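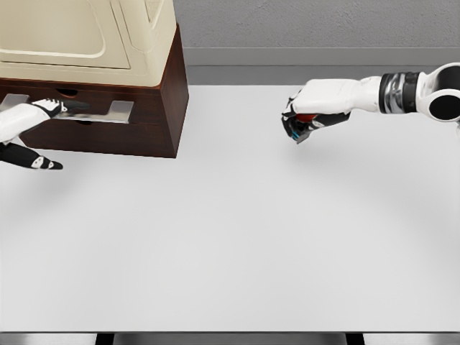

Why do we still ask a person to do every demonstration from beginning to end, when the generator can make hundreds of variations from one good one?

The variations copy the timing and the habits of the person, so a bad pause or a crooked grip in the source is repeated in all of them.

July, notes after the afternoon session

Task is the drawer one, two hands. Left hand takes the silver handle, right hand holds the small red object and waits. Vesela was on the remote control, I was watching the log. We wanted 277 good demonstrations before the next training, and I have decided to keep the old ones from Khang in the set, but with a separate label, as he pulls much faster than Vesela.

The problem with the left hand is still the same. If the upper finger goes over the top of the handle first and the lower one stays below, the pull is straight. If both arrive together, the handle slips in the contact model. Vesela now closes slowly and waits 200 ms before she pulls. Please do the same, all of you.

The right arm: operators forget it while they look at the left. It sinks a little each time and the policy learns this as if it was part of the task. Heriberto proposes to freeze the right arm until the drawer is open. I am not convinced - we lose the natural overlap of the two hands, and Siridell asked for it. I will try with 2 operators and compare.

Replay at 700 steps was too short for Khang's older files, the last part was missing. Changed in the config, not yet in the Tramley branch.

To do: ask Hằng about the glove calibration, the thumb has an offset again.

V. Phan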